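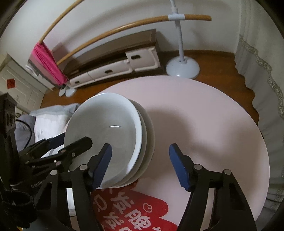
June 16, 2025

Up at six. Too warm to sleep past that anyway. Had toast standing up and rang Elsie Marsden about the keys, who said Thursday would do.

Spent most of the morning on the room. I had said I would get the plates sorted before anything else, so I did. The white ones are the shallow bowl sort, good for pasta and not much use for a roast. I used the round pink table for it, with the bed right beside it, and kept telling myself not to put anything on the blanket. I put two things on the blanket.

The red sign with the Chinese writing was still lying on the table. I can't read it. Cường Tiêu can't either, he only knows a few of the characters, but he likes the little round face on it and says I should put it up somewhere. Left it where it was for now.

Swept the wood floor after that. It comes up well if you go with the boards. There was a lot of fluff under the low cabinet by the wall. The drawers in that are mostly full of leads and old letters, and I went through one and then stopped. Found the receipt from the Hulme shop, number 2906, so I can take the lamp back after all. Need to do it before the end of the month.

Colin Pickering came by at twelve for the drill. He stayed for tea and talked about his knee. He thinks I should sell the cabinet and get something taller. I don't want something taller.

Afternoon: post office, then the chemist, then bread. Spent £82 altogether, mostly on the parcel to Safta Crăciun, who had better like it. The queue went out of the door. Bus home was the 200, late as usual.

Howard Bramwell rang at five about the choir. I said I'd think about it. I said the same in March.

Supper was pasta with the last of the courgettes. Washed up straight away.

Tomorrow: ring the dentist. Finish the drawers, or at least the second one. Ask Elsie which key is for the side gate. Buy bin bags.

Bed at ten with the window open.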